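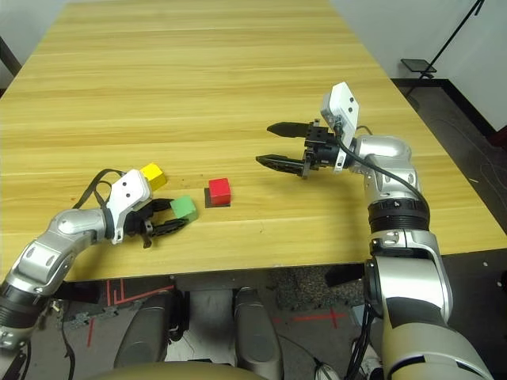
浅黄色横纹木桌上的黄、绿、红三色小方块，红色方块下衬有一小片深色方垫。

方寸之间：小方块与它的桌面

在Karnbridge教具陈列馆的库房里，立方体占据了东侧的整排矮柜。抽屉按边长排列，最小的一格放着骰子大小的素面方块，最大的一格要用双手才能端起。柜门内侧贴着领用登记表，字迹各异，栏目相同：取出时间、归还时间、所用桌面、有无缺损。馆内工作人员把“所用桌面”一栏看得很重，漏填者须补录后方可归还。

陈列馆现登记在册的方块类藏品为252组。其中成套保存、颜色齐全者只占一部分，其余或缺一色，或有重复，或混入了别的套组。过去一年，馆方会同Drondimstead地方的几家作坊和学校，对这批藏品作了系统整理，并在此基础上筹备了以“桌上之物”为题的陈列。本文依据整理过程中形成的记录和访谈写成，着重介绍小方块这一常见物件的形制、用色，以及与之相配的桌面和衬垫。

形制

立方体在教具中出现甚早，流传也最广。六个面相同，任何一面朝下都能放稳，孩子不必辨别正反即可使用。对成年人而言，它同样便于度量：边长既定，面积、体积随之而定，摆放间距也可以直接用方块本身来估量。

整理工作首先遇到的问题是边长。旧藏登记多写“小号”“中号”，各校标准并不一致，同为“小号”，并排放置时高低立见。项目组最终放弃了沿用旧名的设想，改为逐件测量，以毫米登记，旧名作为附注保留。测量须取三个方向的数值。木质方块存放日久，顺纹与横纹方向的收缩程度不同，原本方正的物件会略呈扁平，目视不易察觉，叠放到第五、第六层时便会显出倾斜。

棱角的处理也有明显的地域差别。Cukura作坊早期出品的方块，棱边几乎不作倒角，并拢时缝隙极细，适于铺排平面图案；Wang工坊的做法偏于圆润，每条棱均用细砂纸顺势磨过，握在手中较为舒适，铺排时则会在交界处留下一道浅沟。两种做法各有用户。Drondimstead的小学多用前者，幼儿班多用后者，这一习惯延续至今。

陈列馆未对两者作优劣评价，仅在展签上注明倒角尺寸，并在互动区各备一套，供参观者自行比较。

用色

红、黄、绿是方块套组中最常见的搭配之一。三色彼此区别明显，在木色桌面上也都容易辨认。项目负责人Dong-geon Son在访谈中谈到，许多学校订购补件时只写颜色名称，作坊按各自的色样配制，补来的红色与原有的红色往往不是同一种红。单独看并无不妥，放在一起，使用者会迟疑：这两块算不算同色？

对于以分类为内容的练习，这种迟疑足以影响结果。教师要求“把红的放在一处”，孩子却把偏橙的一块留在手里，既不愿归入红色，也找不到更合适的去处。Dong-geon Son认为，此时应当检查的是教具。“孩子看得很准，”他说，“问题在于我们给了他一套说不清楚的东西。”

为此，项目组为每组藏品制作了色卡。色卡不追求还原出厂时的颜色，只记录现状。记录在北窗下进行，时间统一定在上午10时，遇阴雨则顺延。色卡背面另注表面光泽，分为亮光、半光、无光。光泽对颜色的判断影响颇大：亮光面在顶灯之下会泛出一块白斑，朝上的一面因而显得比侧面浅，初学者常误以为一块方块上涂了两种颜色。

从题图也可以看到类似的情形，红色方块顶面较亮，正面略深。绿色则偏淡，在浅黄色的木纹衬托下显得柔和。三色之中，黄色与浅色木桌最为接近，选配时尤应注意明度和饱和度的差别。Wang工坊近年调制的黄色较早年鲜亮，据工坊介绍，正是应学校要求所作的改动，原先的米黄色在浅色桌面上过于含蓄，散放时不易寻找。

绿色的争议较多。深绿庄重耐脏，长期是学校订购的首选；浅绿则在近十余年间渐受欢迎。部分教师反映，深绿方块在光线不足的教室里容易与深蓝、黑色相混，改用浅绿后情况有所改善。也有教师坚持深绿，理由是与校内其他教具一致。陈列馆将两种绿色的样件并列展出，并附上不同照度下的对照色卡。

桌面

方块总要放在某个平面之上。以往的教具陈列多将方块置于玻璃柜内的白色台座，观者看到的是形与色，看不到使用时的关系。此次陈列改用木桌，高度按教室课桌与成人工作台两种规格设置，桌面均为浅色。

选桌的过程颇费周折。项目组先后试用了深色、浅色和彩色三类桌面。深色桌面最能突出黄色，却使阴影与桌面混为一体，方块仿佛悬浮，难以判断落点；彩色桌面会对邻近的方块产生干扰，绿桌上的绿块几近隐没，登记照片时尤其不便。浅色木桌的对比较为平均，投影清楚，最终被采用。

木纹的走向亦在考虑之列。纹理与桌沿平行时，条纹可作天然的参照线，使用者摆放成排的方块，会不自觉地循着木纹对齐。纹理与桌沿垂直，则容易引导出前后纵深的排列。陈列馆曾在开放日安排参观者在两种桌面上自由摆放，从留下的桌面照片看，横纹桌上的排列多趋于横向，竖纹桌上则较为散乱。参加者人数有限，馆方仅将其作为观察记录存档，未据此得出结论。

至于纹理的疏密，以细而匀者为宜。节疤和大块山纹固然美观，用于家具自有其价值，用于教具桌面则会分散视线。Drondimstead一所学校曾以旧门板改制长桌，纹理十分华丽，孩子们上课时常把方块围着节疤摆成一圈，教师遂将这张桌子移作午餐之用。

桌面的养护采取从简原则。每日使用完毕，以拧干的棉布顺纹擦拭一遍，再以干布收水；每学期检查一次边角，有毛刺者以细砂纸处理。不建议上厚蜡。蜡面过滑，方块受到轻微碰触即会移位，叠放时底层尤其不稳。

衬垫

在整理过程中，一类长期被忽略的附件逐渐受到重视，即方块下面的小垫。旧登记表中多写作“垫片”或“小布”，有的径直归入“杂项”，与粉笔头、断尺同盒存放。经逐件核对，其中33件可与现存的方块套组对应，尺寸大多略大于方块底面，颜色以深褐、深灰为主。

小垫的用途可以从教师的旧讲义中得到印证。讲义把它称作“位”：先设位，后置物。将小垫放在桌面某处，即表示此处应有一物；方块移走，位仍然在。借助小垫，“放回原处”这一要求变得具体可循，孩子可以自行核对，不必每次询问成人。

小垫的尺寸是经过斟酌的。若与方块底面完全相等，放置时稍有偏差便会露出一线，初学者反复调整，容易气馁；若过大，则失去定位的意义。略大一圈，容许些许偏移，又能看出是否放正。Cukura作坊存有一份早年的订货回执，买方在空白处用铅笔注明“垫宜略宽于块”，并加了着重线。回执未署姓名，现与对应的垫片一并展出。

颜色取深，是为了与浅色桌面区分。深色小垫在浅木桌上边界分明，置于其上的红、黄、绿各色方块也都醒目。材料方面，藏品中可见薄木片、硬纸板、毡和皮革。毡垫安静，方块落下几乎无声，适合多人同处一室的课堂；薄木片挺括，边缘清楚，却容易随手滑动。现行做法是在木片底面粘贴一层薄绒，兼顾两者。

存放与归位

方块易散失，这是各校普遍反映的情况。项目组走访期间，教师提供的方块去向包括暖气片后、琴凳内、雨伞桶底，还有一块被用来垫平了摇晃的花架，一垫便是数年。散失最多的是单色补件，成套存放于定制木盒中的套组则保存较好。

木盒的长处在于一目了然。盒内隔成方格，每格一块，缺哪一块即空哪一格。Wang工坊出品的木盒在格底涂有与方块相同的颜色，取出绿色，格底仍见绿色，归位时按色对号。这一设计在学校中评价甚高，馆方复制的样盒也是互动区使用频率最高的展品。布袋轻便，适合外出携带，不足之处是取用时需要倒出，方块彼此磕碰，棱角磨损较快。

就日常使用而言，Dong-geon Son建议每次取出的数量从少。桌上放两三块，使用者的注意力容易集中于块与块之间的关系，例如远近、左右，以及哪一块在垫上、哪一块在垫外。整盒倾出，首先引发的是堆叠与推倒。两种玩法都应给予时间，但宜分别安排，中间留出收拾的工夫。收拾本身也可以作为练习：按颜色收，按远近收，或由一人说出次序，另一人照做。

修补

陈列馆附设的修补间面积不大，窗前设一张长台，台上常备砂纸、棉签、软刷和色浆。方块的修补以稳定为首要目标。漆面起翘者先行加固，缺角者视用途而定：拟入展的藏品保留缺角，不作填补；拟供互动使用的复制件则予补平，以免划伤手指。

重新上色需经书面批准。此次整理中，经批准重新上色的仅有七件，均为复制件。对于原件，馆方倾向于保留使用痕迹。有一组红色方块，每块都有一面明显较其他各面黯淡，经比对，系长年同一面朝上存放于窗台所致。修补人员曾提出以色浆统一，讨论后决定维持原状，展出时将褪色的一面转向观众。

另有一枚黄色方块，底面留有铅笔写的一个“东”字。同组其余各色均无字迹。项目组推测原为方位练习所用，但未找到写有“南”“西”“北”的方块，讲义中亦无相应记载。登记表上，这一枚的备注栏仍写着“待查”。

面向学校的借用

陈列馆现将部分复制套组开放借用，每套包括红、黄、绿三色方块、深色小垫一片及木盒一只，借期以学期计。自开放以来，已有超过10所学校和活动中心办理手续，其中半数以上在归还时提出续借。

借用说明书篇幅很短，主要内容为清洁方法、缺损登记方式和桌面建议。说明书没有规定课程内容。编写时曾拟附一组示范摆法，征求意见后删去，教师们普遍希望自行安排。归还时随套交回的使用记录因此差异很大，有的班级用于颜色分类，有的用于讲述方位词，也有班级以三块方块代表三户人家，为其编写了往来书信。这些记录已按学校装订，读者可在阅览室申请查阅。

“桌上之物”陈列设于Karnbridge教具陈列馆一层东厅，互动区逢星期六延长开放至晚间。团体参观须提前预约，学校团体可同时申请查看库房矮柜。借用套组的申请表可在服务台领取，填写时请注明教室桌面的颜色和木纹走向。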